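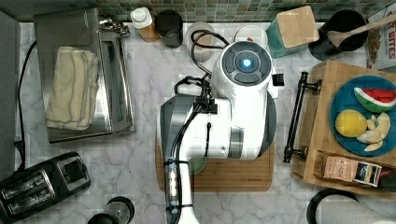

Küchenroboter Arby: Das Lernen übernehmen vorerst die Menschen

Lesezeit: 5 Minuten
41-mal geteilt · 17 Kommentare

Vetthorpe — Der Hersteller Prutora will seinen Küchenroboter Arby ab Dezember in ersten Privathaushalten testen. Das Gerät soll Geschirr wegräumen, Obst auf Teller legen und Arbeitsflächen frei machen. Beigebracht wird ihm das von Hand: Eine Person führt den Arm oder steuert ihn aus dem Nebenraum, die Software zeichnet die Bewegungen auf und soll sie später selbst ausführen. Wie gut Letzteres gelingt, blieb bei der Vorstellung in Vetthorpe weitgehend offen.

Prutora spricht von einem Datensatz aus 1.168 vorgeführten Handgriffen. Das klingt nach viel. Auf Nachfrage räumte das Unternehmen ein, dass darin auch abgebrochene Versuche und Wiederholungen derselben Bewegung enthalten sind. Wie viele Vorführungen nach dem Aussortieren übrig bleiben, wollte man nicht sagen. Auch eine Aufschlüsselung nach Aufgaben gibt es bisher nicht. Ein Datensatz, in dem zu großen Teilen eine Banane von links nach rechts wandert, wäre etwas anderes als einer, der einen gewöhnlichen Vormittag in einer Küche abdeckt.

Mitali Gazi leitet bei Prutora die Abteilung, in der die Vorführungen entstehen. Sie verteidigt das Verfahren. »Wir können niemandem zumuten, für jede Tasse ein Programm zu schreiben«, sagte sie. »Zeigen kann fast jeder.« Eine Einweisung dauere einen halben Arbeitstag, danach könnten auch Leute ohne technische Vorkenntnisse brauchbare Aufnahmen liefern. Was brauchbar heißt, entscheidet bislang allerdings Prutora selbst. Geprüft werden die Aufnahmen von derselben Abteilung, die sie erstellt.

Zwei Verfahren sind im Einsatz. Beim ersten greift jemand direkt an den Arm und schiebt ihn durch die Bewegung. Das geht schnell, hat aber den Nachteil, dass die Hände des Vorführenden auf den Kamerabildern auftauchen und die Software sie später vermissen könnte. Beim zweiten sitzt die steuernde Person abseits und bewegt einen kleineren Zwillingsarm, dessen Stellung auf das Gerät übertragen wird. Gazi bevorzugt die Fernsteuerung. Sie gibt aber zu, dass dabei das Gefühl für den Widerstand verloren geht: Wer einen weichen Gegenstand greifen lässt, sieht auf dem Bildschirm erst spät, ob zu fest gedrückt wurde.

Womöglich erklärt das, weshalb in den Übungsküchen von Prutora viel mit Spielzeugobst gearbeitet wird. Kunststoff- und Holzfrüchte rollen anders als echte, sie geben nicht nach und hinterlassen keinen Saft. Für die ersten Wochen eines Projekts ist das eine vernünftige Wahl. Als Beleg dafür, dass ein Roboter demnächst ein Frühstück herrichtet, taugt es wenig. Gazi nennt die Attrappen einen Zwischenschritt und kündigt Aufnahmen mit echten Lebensmitteln an. Einen Termin nannte sie nicht.

Bei der Vorstellung selbst legte Arby ein Stück Obst auf einen Teller, beim zweiten Durchgang stieß der Greifer gegen den Tellerrand und hielt an. Ein Mitarbeiter setzte das Gerät zurück, der dritte Durchgang verlief glatt. Erst auf die Frage einer Besucherin stellte sich heraus, dass dieser dritte Durchgang ferngesteuert war. Prutora bezeichnete das als Missverständnis, man habe die Betriebsart am Anfang der Veranstaltung erläutert. In dem Blatt, das am Eingang auslag, ist davon nichts zu lesen.

Der Unterschied ist keine Kleinigkeit. Ein ferngesteuerter Arm zeigt, was die Mechanik kann und wie geschickt der Mensch am Regler ist. Über das Gelernte sagt er nichts. Die Branche vermischt beides gern, vor allem in kurzen Videos, bei denen der Hinweis auf die Steuerung klein am unteren Rand steht oder ganz fehlt. Prutora hat auf seiner Website mehrere solcher Clips, einen davon mit dem Titel »Arby macht Ordnung«. Wer dort Ordnung macht, geht aus dem Clip nicht hervor.

Für die Testphase ab Dezember ist die Fernsteuerung ausdrücklich vorgesehen. Bleibt der Roboter hängen, soll sich ein Mitarbeiter zuschalten und die Aufgabe zu Ende führen. Die Aufnahme davon fließt dann in den Datensatz ein. Für Prutora ist das praktisch, denn die Haushalte liefern so genau jene Fälle, an denen die Software scheitert. Für die Haushalte heißt es, dass zeitweise eine fremde Person in ihre Küche schaut. Die Bilder würden vor der Speicherung unkenntlich gemacht, soweit Gesichter zu sehen seien, teilte das Unternehmen mit. Briefe, Medikamentenpackungen oder Kalender an der Wand erwähnt die Mitteilung nicht. Teilnehmende sollen jede Zuschaltung vorher bestätigen müssen. Ob eine Bestätigung auch dauerhaft erteilt werden kann, wird nach Angaben von Prutora noch geprüft.

Finanziert wird das Vorhaben von der Beteiligungsgesellschaft Vachon. Von ihr stammt auch die Zahl, die seit der Vorstellung am häufigsten zitiert wird: Mehr als 3.000 Haushalte hätten Interesse an einem Testgerät bekundet. Gemeint sind Eintragungen in ein Onlineformular, das eine E-Mail-Adresse verlangt und sonst nichts. Weder ein Preis noch der Platzbedarf wurden dort genannt. Wer schon einmal versucht hat, neben Toaster und Brotkasten noch ein Schneidebrett unterzubringen, wird den zweiten Punkt nicht für nebensächlich halten.

Zum Preis äußerte sich Prutora auch in Vetthorpe nicht. Denkbar sei ein Mietmodell, hieß es, bei dem die menschliche Unterstützung in der Monatsgebühr enthalten ist. Damit hinge die Rechnung davon ab, wie oft jemand eingreifen muss. Eine Quote dazu existiert intern, veröffentlicht wird sie vorerst nicht. Gazi sagte lediglich, sie sei »deutlich gesunken«. Von welchem Wert aus, ließ sie offen.

Dass das Zeigen als Methode grundsätzlich funktioniert, bestreitet kaum jemand. In Werkhallen werden Arme seit langem von Hand geführt, um ihnen Wege beizubringen, und dort liegt das Werkstück am nächsten Morgen an derselben Stelle. In einer Küche liegt das Handtuch heute auf dem Ofen und morgen im Spülbecken, Dosen werden verschoben, das Licht ändert sich. Prutora argumentiert, gerade diese Unordnung lasse sich durch genügend Vorführungen erfassen. Wie viele genügend wären, konnte in Vetthorpe niemand beantworten. Gazi verwies auf laufende Messungen.

Eine unabhängige Prüfung ist nach ihren Worten »willkommen«, beauftragt ist sie nicht. Zugesagt hat Prutora bislang eine Auswertung nach dem Ende der Testphase, in der eigenständig gelöste und ferngesteuerte Aufgaben getrennt ausgewiesen werden sollen. Ob darin auch die abgebrochenen Versuche auftauchen, will das Unternehmen bis zum Start der Tests mitteilen.

17 Kommentare anzeigen · Artikel teilen (41)

Kontakt zur Redaktion · Impressum · Datenschutz · Alle Rechte vorbehalten · Nach oben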